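**Facilities Board > Shared Kitchens > Storage of the pink serving bowls**

**Nusley_Office** (Thursday)
Members are asked to comment on the proposed storage rule for the pink bowls. Under the draft, all bowls are to be nested in a single stack at the end of each session and placed in the lower cupboard. The shelf there has a clearance of 300 mm. 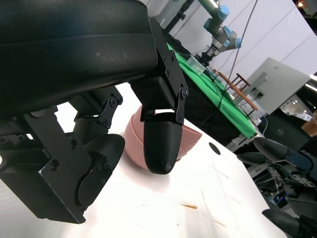

The draft would apply to both kitchens. Comments received by Thursday evening will be included in the revision.

**brurkton_hall**
Our group supports nesting but objects to a single stack. Tall stacks are difficult to separate, and the rims become marked. We request a limit of 6 bowls per stack.

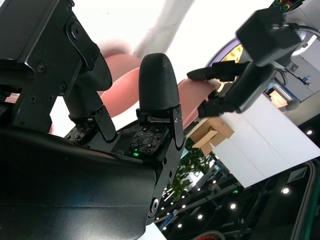 We would also ask that bowls be dried fully before they are nested. The present draft says nothing on this point.

**Puvance**
We respectfully disagree with the limit. The Lazaridis kitchen has kept stacks of 14 under the counter without difficulty, and shorter stacks would take up shelf space needed for the platters. We have no objection to the drying requirement.

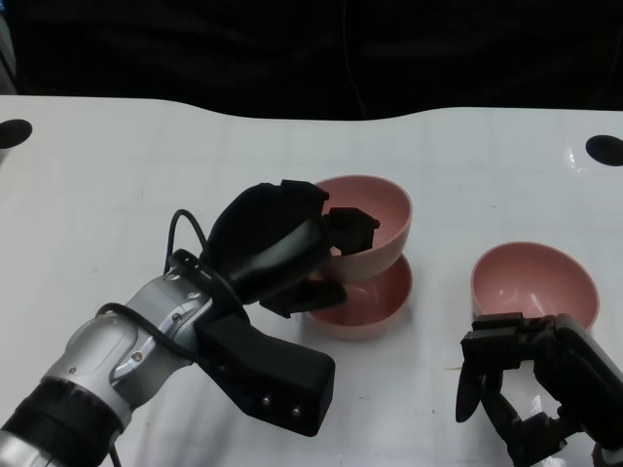

**brurkton_hall**
Should the bowls be stored with the rim up or the rim down?

**Nusley_Office**
Rim up, as in the current rule. The draft does not change this.

**Puvance**
Please also state that bowls are to be lowered into the stack and not dropped.

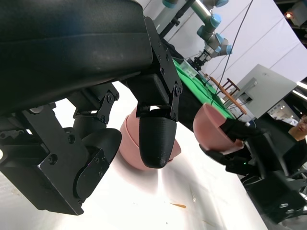
*Pink bowls, nested on the white table and one held up.*

**Nusley_Office**
The drying and lowering provisions will be added. The stack limit remains open, and both positions will be recorded in the revised draft.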